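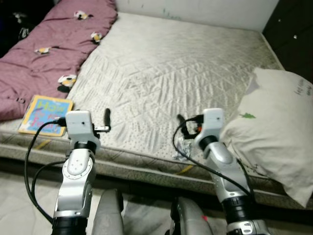
Arken Student Robotics Club Opens Bed-Making Challenge

Club members will spend the fall teaching a two-armed robot to tidy a bedroom

VILLCA, September 5, 2022 – The Arken Student Robotics Club has opened registration for Ganadlow, a student competition in which teams program a two-armed robot to tidy a bed. Registration is free for enrolled students, and teams may have up to four members.

Each run begins with a bed that needs work. The comforter is bunched up, the pillow is out of place, and small items such as a picture book or a bit of wrapper have been left on the mattress. The robot must clear the items, set the pillow at the head of the bed and spread the comforter over the mattress. Judges give points for each finished step and take points away for dropped items.

"Bedding is hard for a robot," said Nidia Llanos, faculty adviser to the club. "A box keeps its shape when you pick it up. A comforter has a different shape every time you let go of it, so the students can't write one set of moves and play it back."

All teams use the same robot, which the club keeps in its practice room. Students guide the two arms through the task by hand controls and save each attempt. They then use the saved attempts to train a program that moves the arms without a person at the controls. Club members recorded 170 practice attempts in June, and those files will be shared with every team that registers.

Predier, a local maker of machine parts, is giving $4000 to the competition. Of that amount, $2000 will go to the winning team for parts and travel. The rest will pay for spare gripper fingers, cables, bedding and evening use of the practice room.

Teófilo Castaño, a second-year student who leads the club's software group, said most of the summer went to the comforter.

"We got the book working first," Castaño said. "With the comforter, the two arms have to pull together or it just twists. We changed how we grab the corners three times, and we're still changing it."

Teams will book practice time in blocks of 30 minutes. A club member must be present for every block, and anyone working near the arms must first complete the safety class. New students can join a team without programming experience. The club will hold an open session for people who need teammates.

Registration forms are available at the club desk in the Arken engineering building. Rules and the scoring sheet can be picked up at the same place.

About the club

The Arken Student Robotics Club is open to students in all departments. Members build and program robots for household tasks and meet weekly during the school year.

Contact: Nidia Llanos, faculty adviser, Arken Student Robotics Club, Villca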